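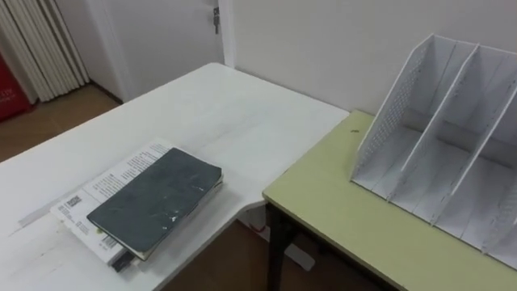
3 min read

Imstead Print Users Group: minutes of the general meeting, 2018-09-18

Chair: Fadi Chamoun
Minutes: Raed Abu Hammour

1. Opening and last minutes

Fadi opened the meeting and welcomed four new members, all of them from label shops, which is great news for a group that was mostly commercial sheetfed until this spring. The May minutes were approved with one fix: the proofing paper we tested was the semi-matte and the minutes had it down as gloss. Raed apologized and has corrected the copy on the members' page.

2. Shared ink formulation library

This took up the first half of the evening and it was a really good discussion! The library now holds 488 recipes, up from 400 in May. Most of the new ones came from Majali, who sent in their whole set of oranges and reds for uncoated stock, drawdown notes included. Fadi thanked them warmly (so did everybody who has ever tried to hit a clean orange on uncoated).

Naming is still messy. Some shops put the substrate first, some put the ink series first, and a search for "kraft" misses a good part of what we have. Agreed that new entries go substrate, ink series, target, date. Raed will rename the old ones as he gets to them and would love a hand with the flexo section.

Question from one of the new members about whether recipes mixed by weight and by volume can sit side by side. Answer for now is weight only. Anyone with volume recipes should convert before uploading and keep the original in the comment field.

3. Mallisar round robin

Results are in from the Mallisar test sheet, the one that went around to nine shops over the summer. Each shop measured the same 124 patches on its own instrument and sent the file back without any corrections. Fadi put the results up on the wall and we went through them column by column.

Agreement was much better than last year. The grays lined up beautifully, and even the dark blues, which gave us so much trouble before, were close in seven shops out of nine. The two that drifted were both using white tiles that hadn't been cleaned in a while, and one of them has already remeasured and come in right with the rest. Very encouraging!

Longer talk about the two fluorescent patches. Readings were all over the place and will stay that way as long as we mix instruments with and without a UV filter. Moved and carried that the fluorescents be reported on a separate page from now on and left out of the average.

The sheet itself is getting tired after so much handling. Arero offered to print a fresh run on the same stock, and we said yes please.

4. Viewing booth

The lamps have reached 2114 hours and we replace them at 2500. Raed to order a full set so that they all go in together. Please keep writing your hours in the log, including short sessions. The neutral gray paint on the back panel has chips in it and will be touched up when the lamps are changed.

5. Beginners' evening

Fadi wants to run an evening on reading a color difference report, aimed at press operators and customer service people who get handed these numbers with no background. Lots of support for this. Majali will bring a set of near-match swatches so people can guess first and look at the figures afterward. Date still open.

6. Other business

Members asked for the booth key to be signed out again. Agreed.

Arero asked if anyone has a spare sample holder for an older benchtop unit. Please contact Raed.

Actions
Raed: rename library entries, order lamps, post the round robin file.
Fadi: outline for the beginners' evening, write to the two shops about tile cleaning.
Arero: new print run of the test sheet.

Next meeting in the same room, date to be sent by email.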